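Greifen lernen. Notizen zum Demo-Nachmittag im Labor Padside
Begleitblatt zur Übung, Stand 27. Juli 2019, unkorrigiert
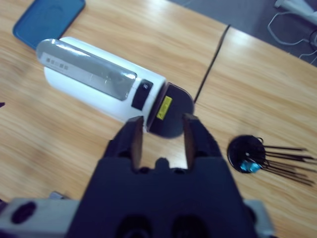 Zerrin Dağdelen fragt, warum man den Griff nicht einfach fest einprogrammiert, feste Position, feste Winkel, fertig. In der Fabrik gehe das doch seit Jahrzehnten.

Antwort in Kurzform: geht, solange das Teil immer gleich liegt. Vorrichtung, Anschlag, Zuführung. Auf einem Tisch, auf den jemand etwas hinlegt, ist das vorbei. Ein Zylinder auf der Seite kann in jede Richtung zeigen, und wegrollen kann er auch noch. Bitte für die Übung merken, die Frage kommt im Protokoll nochmal.

Ablauf
Erst Sicherheitseinweisung (Not-Halt, Abstand, lange Haare zusammen, Schals weg). Dann Vorführung Greifen, dann Kamera am Handgelenk, dann Fragen. Die Station Gilline (Sortieren mit Sauger) kam zum Schluss dran, dazu eigenes Blatt.

1. Parallelgreifer
Zwei Finger, gegenläufig, bleiben parallel. Ein Freiheitsgrad: auf / zu. Klingt wenig, reicht für erstaunlich viel. An der Innenseite der Finger sitzen bräunliche Beläge, dort entsteht der Kontakt. Reibung ist alles! Normalkraft mal Reibwert, an zwei Flächen, muss größer sein als Gewicht plus das, was beim Beschleunigen dazukommt.

Rechenbeispiel von der Tafel: Masse 300 g, also knapp 3 N Gewichtskraft. Reibwert 0,5 angenommen. Bei 2 Kontaktflächen braucht man mindestens 3 N pro Finger, und da bewegt sich noch nichts. Mit Sicherheitsfaktor 2 sind es 6 N. Wer beim Faktor spart, sieht das Teil beim ersten schnellen Schwenk rutschen.

Öffnungsweite immer vorher prüfen. Teil 100 mm breit und Greifer macht 85 auf = keine Diskussion, anderer Griff oder anderer Greifer.

2. Anfahren
Finger offen, Objekt dazwischen, dann schließen. Bei länglichen Körpern quer zur Achse greifen, wenn's geht. Am Ende anfassen heißt: langer Hebel, Teil kippt nach unten weg. Nahe am Schwerpunkt ist besser, den kennt man aber bei Geräten mit Innenleben nicht (Akku sitzt gern an einem Ende). Also: vorsichtig anheben, schauen, evtl. umgreifen.

Im Bild liegt die dunkelgraue Endkappe in Flucht mit der Fingeröffnung, knapp hinter den Spitzen. Ausrichtung allein sagt nicht viel über den Griff. Höhe fehlt noch, Tiefe auch, und ob Finger oder Kappe zuerst den Tisch bzw. das Gehäuse berühren.

Stichwort Nachgiebigkeit: nicht mit voller Steifigkeit auf die Tischplatte fahren. Kraftgrenze setzen, lieber einmal zu früh stoppen.

3. Kamera am Handgelenk
Vorteil: fährt mit, sieht genau den Bereich vor den Fingern, Auflösung wird beim Annähern besser. Nachteil: der Greifer selbst verdeckt einen guten Teil. Kurz vor Kontakt sieht man oft am wenigsten, dummerweise. Dazu Bewegungsunschärfe und dünne Dinge. Die dunklen Stäbe an dem runden schwarzen Teil rechts sind so ein Fall, da wird die Kante schnell weich und der Tiefenwert ist geraten.

Glanz: die rauchgraue, glatte Fläche oben am Zylinder spiegelt das Licht als hellen Streifen. Ein simpler Schwellwert macht daraus zwei Objekte. Gleiches Problem bei der Fuge zwischen den Tischplatten, Kantendetektor findet die natürlich als erstes. Und das Kleingedruckte auf dem gelben Schildchen ist aus der Perspektive nicht lesbar, Texterkennung kann man sich da sparen.

Hand-Auge-Kalibrierung: Yüksel hat die Herleitung (AX = XB) an der Tafel gemacht, abgeschrieben habe ich nur die Hälfte. Saubere Fassung folgt. Wichtig ist die Idee: X ist die feste Transformation Flansch → Kamera, man braucht mehrere Posen mit verschiedenen Drehachsen. Wir nehmen im Praktikum 8 Posen. Nur verschieben ohne Drehen bringt nichts, dann bleibt die Translation unbestimmt.

4. Aus der Fragerunde
- Gelernter Griff oder gerechneter? Beides hat seinen Platz. Gelernt braucht Daten mit Unordnung, verschiedene Lagen, verschiedenes Licht, Nachbarobjekte.
- Was, wenn das Teil einen Knopf hat? Griffpunkt woanders hinlegen. Als verbotene Zone im Modell markieren. Beim schwarzen Knopf vorn am weissen Gehäuse wäre das z. B. fällig.
- Kabel? Schwierig. Eigenes Thema, im Januar in der Vertiefung.

Bis zur nächsten Übung
Protokoll, max. 2 Seiten. Inhalt: Griffkraft für ein selbst gewähltes Objekt (wiegen, nicht schätzen!), Skizze mit Griffachse und vermutetem Schwerpunkt, und zwei Fälle, in denen die Handgelenkkamera daneben liegen würde, mit Begründnug. Reibwert mit Quelle angeben.

Wer bei der Einweisung gefehlt hat, holt sie vor dem Praktikum nach, sonst kein Zugang zur Zelle. Die Anfahrt zum zweiten Termin (Perkstead) hängt am Brett neben der Tür.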